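ORACH COMMUNITY NEWS

Mending and patchwork: what we learned this autumn

The mending group at Orach has now met every other week since the summer, and the table is usually full. We started with socks and buttons. Since September most of the work has been on blue things, after Ozan Çetinkaya put out a call for old jeans, work shirts and jumpers that people no longer wore. The bags came in faster than we could sort them. We weighed the lot before putting it in the store cupboard and then stopped taking more until the spring.

Patchwork is a good use for clothes that are past repair. A shirt with a torn elbow still has a sound back and two good fronts. A jumper with moth holes will usually give several decent blocks. The shades do not need to match. Royal blue, navy and a very pale blue sit well next to each other, and a plain dark block along the bottom edge gives the eye somewhere to stop.
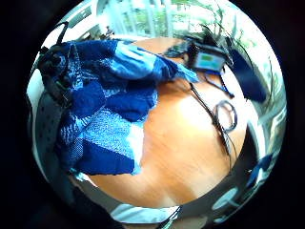 Working with knitted blocks

Knitted pieces behave differently from woven ones. They stretch, they curl at the sides and they run if you cut them carelessly. Rüdiger Hinrichs has made several blankets this way and passed on the following notes.

Wash everything first, at the temperature you mean to use later. Wool that is going to shrink should do it before it is sewn to something else.

Run two lines of stitching round each block before cutting it out, and cut outside the second line. On a chunky knit use a longer stitch and go slowly.

Lay ribbed pieces so the ribs all run up and down, unless you want the finished thing to pull in at the waist. Striped pieces can go either way.

Leave the bottom hem until last. Hang the piece overnight and then trim it, as the heavier blocks will drop. If the edge still looks a bit ragged, a crochet border will cover it.

A single blanket takes 30 blocks in the size we use. Cushion covers need far fewer and are a better first project. We have card templates in the drawer under the kettle. Please put them back flat.

Working with shirt fabric

Woven cotton is easier. Press it, cut it, and sew it with a 10 mm seam. Most people on the first evening managed a row of squares. Triangles take more care, because the long side is on the bias and will stretch if you handle it too much. Put the darker triangles in after the squares are settled, and move them about on the table before you pin.

If you are making something to wear, keep the blocks larger than you think you need. Seams add bulk, and a shirt with too many of them will not hang properly. Check the length while it is being worn, with the arms up as well as down.

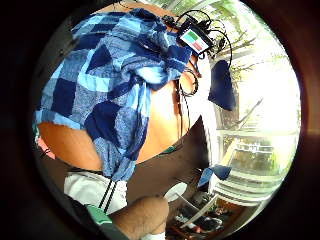

A loose cut is more forgiving than a fitted one, and side seams can always be taken in later. Soft denim is fine for the front and back, but leave the stiff stuff for bags. We also found that old collars are worth saving whole, as they are slow to make from scratch.

The Sonura overlocker is back from its service and can be used by anyone who has had the short introduction. The needles for it are in the tin marked Laramar. Please write down what you take so that we can reorder. The iron on the left-hand board drips, so use the other one for pale fabric.

Next dates

There are two more evenings before the break, both in December, from half past six. Doors are open a little earlier for anyone who wants to cut out before we start. The charge is still £10 for the term or £2 on the night, with tea included. Brandão Fabrics have offered us a box of offcuts, mostly cotton lawn, and these will be on the side table at the first session. Bring your own scissors if you can, with your name on them.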